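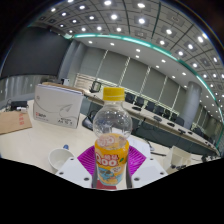
Removing a wraparound label from a PET drink bottle so that it leaves no glue and no paper fiber is mostly a matter of identifying the label before touching it. Labels on small bottles are of two main types: a plastic film wrap, held by one or two vertical strips of hot-melt glue, and a shrink sleeve, held by tension alone. A label that covers only the lower half of the bottle, like the orange-yellow one on a bottle of Qoo, leaves the clear upper section open for inspection, and the condition of the plastic can be checked before any work is done. A full sleeve hides scuffs and stress marks until it comes off.

Workshop Notes > Containers > Label Removal

The method below is the one used for the sample shelves at Stiltine, where bottles are kept with the label stored flat in a sleeve and the container stored separately. It also works for anyone who wants clean bottles for cuttings, dry goods or classroom use.

What you need

- A plastic scraper with a rounded corner
- A hair dryer with a low setting
- Vegetable oil and a cotton cloth
- Dish soap
- A bowl deep enough to take the bottle on its side
- Blotting paper and a flat board, if the label is to be kept

Do not use a metal blade. PET scratches easily and the scratches do not polish out.

Step 1. Find the seam

Stand the bottle on a level surface under even light and turn it slowly. On a film wrap the seam is a vertical overlap, a few millimeters wide. Run a fingernail across it in both directions. It will catch in one direction only, and that is the edge to lift. If there is no overlap anywhere, look for a line of perforations. If you find either perforations or a fused seam with no free edge, the label is probably a sleeve; go to Step 5.

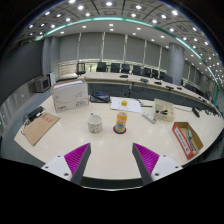 Bottle standing on a coaster, label side in view.

Empty the bottle and rinse it before heating. Refit the cap hand-tight. A capped bottle keeps its shape better under the scraper, but warm air expands, so loosen the cap a quarter turn during Step 2 and tighten it again afterward.

Step 2. Warm the glue strip

Set the dryer to low and hold it a hand's width from the seam. Move it up and down the full height of the label for 28 seconds, then stop and test the edge. Hot-melt glue softens well before PET distorts, but the margin is small on thin-walled bottles. If the wall starts to look cloudy or the panel pulls inward, stop at once and let it cool.

Corentin Guillot, who wrote the first version of these notes, preferred a warm water soak. A soak is fine for paper labels. For film it does little, as the water cannot get behind the wrap.

Step 3. Peel

Lift the upper corner of the free edge with the scraper. Once a fingertip's width is loose, put the scraper down and pull by hand. Keep the film folded back flat against itself, close to the bottle, and pull slowly around the circumference. Pulling straight outward stretches the film and the print will craze.

There is normally a second glue strip at the leading end of the film, under the overlap. Warm it the same way. If the label was applied with glue all the way around - some smaller bottlers do this - work in short sections and reheat as needed.

Step 4. Clean off the residue

Rub a little oil into what is left and allow it to stand for 300 seconds. Wipe in one direction with the cotton cloth. Repeat if the surface still drags. Wash with dish soap, rinse, and dry upside down. Acetone should not be used on PET at all, and citrus solvents are best tested on the base first.

Step 5. Sleeves

Cut along the perforations if there are any. If not, pinch the sleeve where the bottle narrows most and snip the raised fold with blunt-nosed scissors. Extend the cut upward and downward from there.

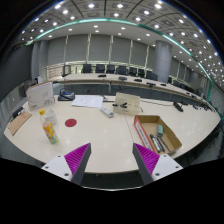
A sleeve cannot be pressed fully flat again, having been shrunk unevenly to fit the curves. Store it rolled, print side out, inside a cardboard tube.

Step 6. Press and file the label

Film wraps go between two sheets of blotting paper under a board. A Pruvost board is heavy enough without added weight. Dust any remaining tack on the back with a little talc, or the label will bond to the paper. Leave overnight.

Write the volume, the date of removal and the type of glue on the storage sleeve, in pencil. Hideaki Yoshida's numbering, introduced in October, starts film wraps at 1000 and shrink sleeves at 2460. Paper labels keep their old numbers for now.

If the print has lifted in places, do not try to press it back. File the label as is and note the damage on the sleeve.

Last checked November 2024

Filed under: Plastics, Labels and Adhesives, Storage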